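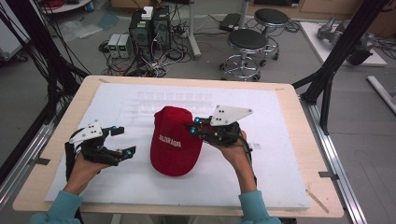

I own one baseball cap. It's red, it says COLORADO across the front, and for most of this year it has been a bad shape. A thread on getting a hat to look like a hat again, for the three of you who asked and the rest of you who are stuck here with me.

---

Some background. The cap is from a gas station outside Brakasbridge. The state of Colorado was not involved at any point. I've been asked "oh, what part?" by strangers in line at the pharmacy and I've started saying "the middle."

---

It cost me $29, a lot for a hat that had been sharing a rack with beef sticks. But it was July, I'm bald, and the parking lot was winning.

---

How it got wrecked: I packed it. Specifically I folded it in half, crown into crown, and put it under a pair of boots in my Skandar duffel for the length of a vacation. When it came out it looked like a taco somebody had given up on.

---

First thing I tried was wearing it. The theory was that my head is hat-shaped and the hat would take the hint. It didn't. I walked around for a week with a ridge down the front panel like the fin on an old car, and one guy at work asked if it was a style.

---

Second thing was the dishwasher. There's a plastic cage for this, made by Drakar. You clip the cap in, put it on the top rack, and wait. Mine came out clean and still folded, with a faint smell of last night's salmon.

---

I have nothing against the cage. I now use it for draining pasta shells, and it's pretty good at that.

---

Okay, the part that worked. You need:

- a flat surface you don't care about
- a kettle
- a hand towel
- a bowl the size of your head, upside down

If you don't know the size of your head, use the bowl you'd eat too much cereal out of.

---

For the flat surface I like white foam board. A red cap on white board shows you every crooked thing about it. On my kitchen counter, which is a speckled brown chosen by someone who hated crumbs, I could have stared at that brim all day and thought it was fine.

---

Put the cap on the board crown up, brim toward you. Look at it for a minute before you touch it. You're checking whether the lettering sits straight, whether the two sides of the crown match, and whether the brim curves the same on the left as on the right. Mine failed all of those and I took it personally.

---

Steam next. Hold it over the kettle with the opening down, five seconds, then off. Then again. I did this 4 times. You want the fabric to go soft. If it's dripping you've gone too far, and also your hand probably hurts. Use tongs, or be smarter than me in some other way.

---

While it's soft, put it over the bowl and work on the crown with both hands, one on each side. Light pressure, toward the middle. The urge is to squeeze. I squeezed. I got a hat for a very narrow man and had to go back to the kettle.

---

Go easy around embroidery. The thread doesn't relax at the same speed as the cloth around it, so if you yank the front panel you get puckers between the letters. I had a stretch where mine read COLO, then a small canyon, then RADO. Geographically defensible, I guess, but no.

---

The fix for puckers: towel inside the crown, packed firm behind the letters, and then press from the front with your palm. Hold it until you get bored, and then hold it for the same amount of time again.

---

Brim. People have opinions about brims and I'd like them to keep those. If you want a curve, roll it gently around a mug and put a rubber band on it overnight. If you want it flat, leave it flat on the board under a book. Mine has a mild curve, suitable for a man who has a dentist.

---

I used a Bosman catalog as the book. Office shelving, 80 pages, heavier than it has any right to be. I've never ordered a shelf from them. It comes every spring anyway, and this is the first time it's earned its spot.

---

Then leave it alone until morning. This was the hardest step by a mile. I went in at 11 p.m. to "just check" and moved the towel, and the back collapsed a little over the strap. You can see it if you stand behind me, so please don't.

---

Results: the fold line is gone from the front panel. There's a ghost of it on top near the button, where only tall people will notice. The letters are level. The sides match, or they match well enough that I've stopped holding it up to the bathroom mirror.

---

To the person asking if you can do this with a wool cap: I don't know, and I'd steam a small part of the back first. To the person asking if you can do this with a straw hat: please describe what you did to it.

---

To the person asking why I didn't buy another one for $29: I drove past the gas station on Monday. They only have green now.

---

Storage, last thing and then I'll let you go. Don't stack it under anything. Don't hang it by the strap on a skinny hook, it leaves a dent. A shelf, crown up, with something soft inside it. Mine has a rolled-up T-shirt in there and sits next to the router.

---

And if it has to go in a bag, stuff the crown with socks and put it in last, on top. Boots at the bottom. I wrote BOOTS FIRST on a piece of masking tape inside the lid of the duffel, and my wife has added a question mark.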